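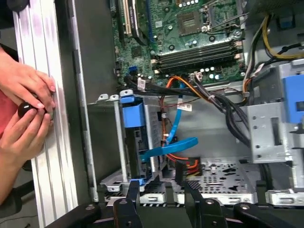 An open desktop case, with the hard drive cage in view.

The Computer in the Closet

Every household I know owns a computer it does not use. It lives in a closet, or under the stairs, or in the garage behind the paint. It has been there since the last move, and quite possibly the one before. Ask why and you will be told, with a straight face, that it still works.

Mine is in the hall closet under a sleeping bag. I have carried it to three apartments. I have never once plugged it in at any of them.

"People apologize when they bring them in," says Chutima Wiriya. "Like they're dropping off a dog." Wiriya and her sister Fongchan run Srisuk, a repair shop in Jarngate that has slowly become a place where old machines go to be forgiven. They charge 10 dollars to pull the files off a drive and nothing to take away what's left. Last year they took in 300 desktops. December is the busy season, when relatives are coming and the guest room needs to look like one.

What's on them? Photos, mainly, and nearly all of them blurry. Tax returns for jobs that no longer exist. Jaruwan Jitpraphai, a retired dental hygienist, hung on to her tower for the sake of a novel. She had described it to friends over the years as "mostly done." When Fongchan got the file open, it came to 45 pages, nine of them a list of possible names for the horse.

"It's a good list," Jitpraphai says. She has since gone back to it. 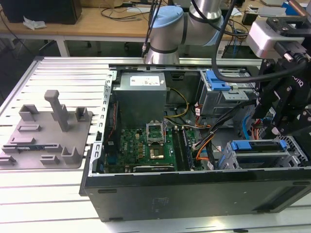 The trouble is that a big beige or black box feels like it ought to be worth something. We paid a month's rent for it. It weighs as much as a toddler. A phone can slide into a drawer and be forgotten by lunch, but a tower sits there on the closet floor and reminds you of the year you were going to learn accounting.

Borislav Pavlović takes this further than most. He has 10 of them in a basement on the edge of town, and he will tell you they are for parts. I asked what he had used for parts lately. He thought it over and said, a screw.

His wife, Buppha Bunnag, has a different word for the collection, and also a deadline. The basement is supposed to be a sewing room by spring. So far they have agreed on which wall gets the window.

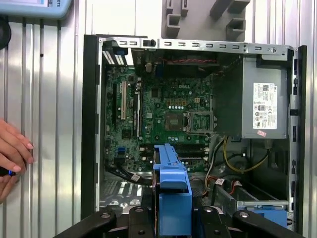
Inside a Dell desktop, side panel off.

There is a sensible way to do all this, and Chutima Wiriya will recite it to anyone who leans on her counter. Copy what you want. Wipe the drive, or have someone wipe it. Let the rest go to a recycler who will tell you where it ends up. The whole business takes an afternoon. Most of her customers have been putting it off for about a decade.

I brought mine in last month. It took Fongchan a few minutes to find the photos, two of which I had missed and the rest of which were of a parking lot. She asked if I wanted the machine back.

I said I'd think about it. It's in the car.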